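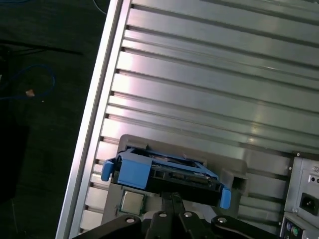
Bremex is hiring a bench assembly technician for the drive hardware area of our shop. We put together, check and pack storage parts for small server customers, mostly caddies, trays and the brackets that go with them. The job is done standing or on a stool, whichever you like. You will set up and use fixtures like the gray plastic one, which lies on a slotted aluminum bench panel, and you will handle drive caddies such as the black and blue type over and over through the shift. Parts have to go in straight, so a steady hand matters more to us than speed in the first month.

Position: Bench Assembly Technician, part time to start
Hours: 30 per week, with a 7 a.m. start. No Sunday work.
Opening: 1 position, starting in December

What you will do

Change over fixtures on the slotted panels using hex keys and T-nuts. Check that each fixture sits flat and is tight before you run parts.

Fit drives into caddies, check the latch and label each unit. A normal order is 206 units, and the larger ones run to 1000 and are split over several days.

Pull bad parts, tag them and write down what is wrong. Please write so that the next person can read it.

Pack finished units in Uline boxes and move them to the outgoing shelf. A full box weighs over 9 pounds and you will lift a good number of them.

Wipe down the panel and clear the grooves at the end of the shift. Screws and plastic scraps get down in there and throw off the next setup.

What we are looking for

You should be comfortable with small hand tools and able to read a simple drawing with dimensions in millimeters. Good close vision, with glasses or without. You need to be able to tell wire colors apart, as some of our other orders include cables.

Experience in electronics assembly, bike repair, sewing machine repair or anything similar is useful. A degree is not required. We will train you on static safety and on the Sostiseo order system, where all counts and rejects are entered.

The bench area is indoors and heated. Closed shoes are required. Long hair has to be tied back, and rings and bracelets come off at the bench.

How to apply

Send a short letter and a list of past jobs to Yaqin Xie, bench lead, or leave them at the front desk in the Kravchuk Building, second floor. Tell us which mornings you are free for a visit. Those we invite will spend an hour at the bench on a paid trial, changing over one fixture and fitting a short run of caddies. Bring reading glasses if you use them. Tools are provided.

Applications are read as they come in, and everyone who applies will get a reply.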